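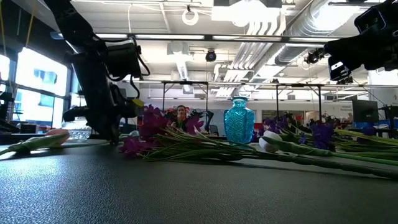
Siltow's new short-form league promises more than it shows

3 min read

Siltow Cricket Club will host the opening round of a new 100-ball league in May, with eight sides from across the county taking part and a sponsor's name already painted on the sightscreen. The league is backed by Cindance, the sportswear firm, and its launch notes describe it as "the future of the club game". The club game has been offered a fair number of futures in recent years, and most of them were over by the second wet August.

The plan is simple enough. Each side plays the other seven once, on weekday evenings, with a 6 p.m. start and a finals day at Evholm in late summer. Squads are limited to 14 players. Entry is free this year. What it will cost next year, when the first part of the sponsorship runs out, is not mentioned anywhere in the notes.

Organisers say the shorter format will bring back players who have drifted away because they can't give up a whole afternoon. There may be something in that. But the evidence offered is a survey taken at the end of last season, in which 68 per cent of those who replied said they would "consider" playing an evening match. The notes don't say how many people replied, or whether any of them had stopped playing in the first place. Considering a match in October is also a good deal easier than leaving work early for one in June.

Then there is the light. A 6 p.m. start at Siltow is fine in the middle of summer, but by the later rounds the sun is behind the trees at the railway end well before eight, and the ground has no floodlights. The playing conditions allow a match to be cut to 60 balls a side "where necessary". On the dates given, that could be necessary quite often — and a 100-ball league that is regularly settled over 60 will take some explaining.

Evholm, who won last season's county evening cup, have entered but will not say whether they plan to field their first team. Juhl, runners-up in the same competition, have been more open. In a statement, the club said it would treat the league as a chance to give younger players a game, and that its Saturday side would come first "in every case". If the other stronger clubs take the same view, the sponsor may find it has paid for a decent second-eleven competition with louder music.

None of this means it will fail. Siltow drew a crowd of about 300 for a trial match last summer, which is more than most league fixtures manage, and the bar takings paid for a new set of covers. The square is in good order too, after a dry spring and a lot of work on the bowling ends.

Whether people come back for a third and fourth match is another question, and the trial can't answer it. The opening fixture is Siltow against Juhl. Entry for spectators is free, and the bar opens at 5 p.m.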